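Galerie : les machines au rayon, où en est-on ?

Textes et choix des vues : Loubna Naciri

On nous promet depuis des années le robot qui range les courses, regarnit les rayons et plie le linge pendant qu'on dort. Les communiqués sont toujours enthousiastes, les vidéos toujours accélérées. Chez Olness, on parle d'un magasin « sans manutention » ; chez Meltden, on préfère la cuisine qui se range seule. J'ai voulu regarder le travail lui-même, à hauteur de table, sans musique ni montage.

Un employé de supérette ne réfléchit pas pour remettre une bouteille à sa place. Il l'attrape au passage, pousse les autres du coude, redresse un paquet qui glisse et répond en même temps à un client. C'est à ce geste-là qu'il faut comparer, et pas à la démonstration de l'an dernier.

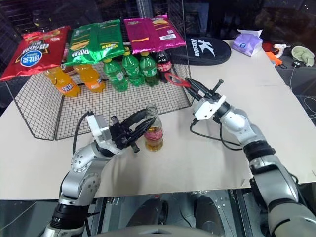
Deux bras, un panier grillagé, des chips et des sodas. Une bouteille ambrée attend encore devant le panier, la pince gauche ouverte à côté d'elle.

Ce qui me frappe dans ce genre d'installation, c'est la politesse du décor. Trois gros sachets appuyés au fond, la face vers nous, et les sodas devant, orange, verts, puis le cola. Un vrai rayon du samedi soir a des trous, des packs éventrés et un yaourt abandonné entre deux limonades. Notez quand même la première bouteille orange, qui penche. Un vendeur la remettrait droite sans y penser ; pour une machine, il faut d'abord décider que c'est un problème.

Le plastique transparent reste un sujet pénible pour les caméras, et une bouteille souple se déforme si l'on serre trop. Je veux bien croire que cela s'apprend. Mais quand un fabricant m'annonce un taux de réussite, je demande combien d'essais, avec quels produits, et qui a remis la table en ordre entre deux. Belhaj m'a répondu « 100 essais », sans préciser le reste. Forach n'a pas répondu.

Je changerai d'avis le jour où l'on me montrera 1 000 articles rangés d'affilée dans une boutique ouverte, clients compris. En mai, on m'a proposé une visite de 2 heures, sur rendez-vous, magasin fermé. J'ai demandé à venir un jour de livraison et j'attends une date.

Mis en ligne le 23 juillet 2021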